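Hand washing wool: whats everyone using now?
Forum > Home > Laundry and Mending
Page 1 of 1

rasgate_rita
14 July 2019
Right, need help. Been using the same wool wash for years and the shop in Rasgate has stopped stocking it. 9 jumpers in the pile from winter, should have been done in June, not done. Can I just use baby shampoo? Mum swears by it. Last time I tried something new I felted a cardigan down to doll size so am nervous.

tomav
Baby shampoo is fine. Cool water, tiny squirt, don't rub. Used it for years on everything inc. a merino thing that cost more than my shoes.
Virgil

LKumsa
Disagree re shampoo, sorry. Leaves a film unless you rinse and rinse, and all that rinsing is where people start wringing and pulling. I use the Trullumis no-rinse one. Soak, squeeze, towel, done.

tomav
Never had a film. How much are you putting in??

LKumsa
A teaspoon! Tried it for a whole winter. Everything went sort of squeaky.

gpolicarpio
Machine. Wool cycle, cold, low spin, inside out in a net bag. Hand washing is worse half the time because people lift it out soaking and it stretches under its own weight. My wife's aran has been through the machine since we were married and its the same size.

Blackburn_T
Depends on the machine Gerardo. Mine has a wool setting that is basically a normal wash with a picture of a sheep on it. Lost two good V necks to it.

gpolicarpio
Then that's a bad machine Trevor

josphat.o
Never mind what you wash it in, it's the drying that ruins them. Everyone argues about soap then hangs the thing on a line by the shoulders. Roll it in a towel, press, unroll, lay it flat, square the sides up, and get the cuffs and welt sitting right before you leave it. Do the sleeves last. 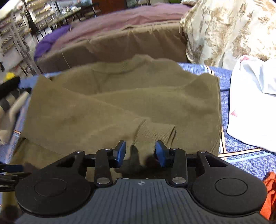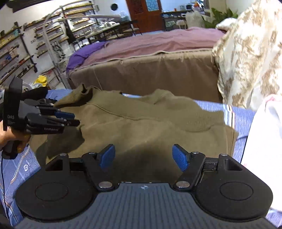 And leave it alone after that. Turn it over once, next day. If the cuffs have gone baggy you can run a bit of thin elastic thread round the inside of the rib, 2 rows is plenty, don't pull tight. Not on a radiator, ever. Not in full sun either if it's a dark colour.

rasgate_rita
Ooh useful. Where do you all lay them though? Flat is tiny, I've got one table and the cat thinks its hers

Blackburn_T
Mesh rack over the bath. Got mine from Gachanja, the hardware place in Vernthorpe, next to the bakers. Takes one big jumper or two kids ones. Air gets underneath so it's a lot quicker than a towel on the floor.

LKumsa
Seconding the mesh rack. Mine sagged in the middle after a year but still works.

tomav
Spare bed, old towel, window open. Free.

gpolicarpio
I'll say it again, a short low spin gets out more water than any towel. You can hand wash AND spin. Nothing wrong with that.

josphat.o
Agree with Gerardo there, as long as it's in a bag. I do it with the heavy ones. Wouldnt with anything loosely knitted, or lace.

Blackburn_T
Still not trusting mine.

rasgate_rita
OK so plan is baby shampoo on the oldest scruffiest one first (sorry Lemlem), short spin in a pillowcase, then flat on the mesh thing if they've got one in. If it goes squeaky I'll buy the Trullumis. Do I need to do anything about bobbles before or after?

LKumsa
After, when bone dry. Comb not razor!!

tomav
Razor is fine if you go gently

LKumsa
Virgil no

josphat.o
Comb. And hold the fabric flat with your other hand or you'll catch a stitch. Elbows and under the arms are the worst bits.

rasgate_rita
Comb it is. First one's in the sink now, water has gone a horrible colour, will report back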